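Ticket 162: Peel-and-stick wall panels lifting at the seams
Product: Homix brick panels, slate blue
Status: Waiting on customer

Hello Sipho,

Thank you so much for writing back, and for being so patient while I went digging through our older tickets (we had quite a pile of them on Thursday!). I'm sorry the panels have started curling again after you put all that work into them. It's a real letdown to finish a wall, stand back and admire it, and then find a corner waving at you over breakfast.

You mentioned you washed the wall with Dirby spray before you started. It's a lovely cleaner, but it can leave a slightly waxy film, and I do wonder if that's our culprit. Your other question was whether the pattern should carry on around a corner or start fresh on each wall. Either is fine, though most people like the mortar lines to keep going.
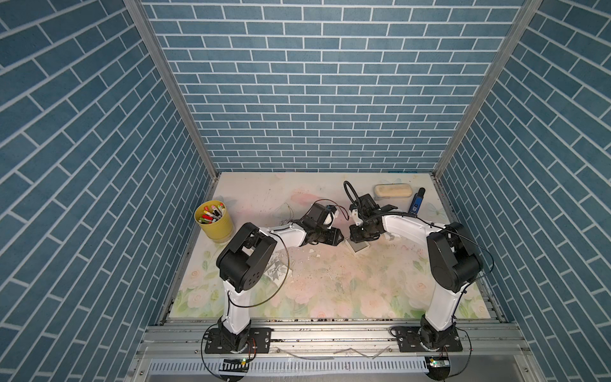

Blue brick pattern on three walls, running bond with white mortar lines.

For the lifting seams, please warm the edge with a hair dryer on low for 30 seconds, peel back 6 inches, and wipe the wall with plain water and a soft cloth. Let it dry overnight, then press the panel down from the middle outward and hold the seam for a slow count of 10. If the glue has gone gray or dusty it won't grab again, I'm afraid, and I'll gladly send you a fresh panel.

Could you let me know which wall is the worst, and whether it gets afternoon sun? Just reply to this message and it'll come straight to me.

Warmly,
Cui
Homix Customer Care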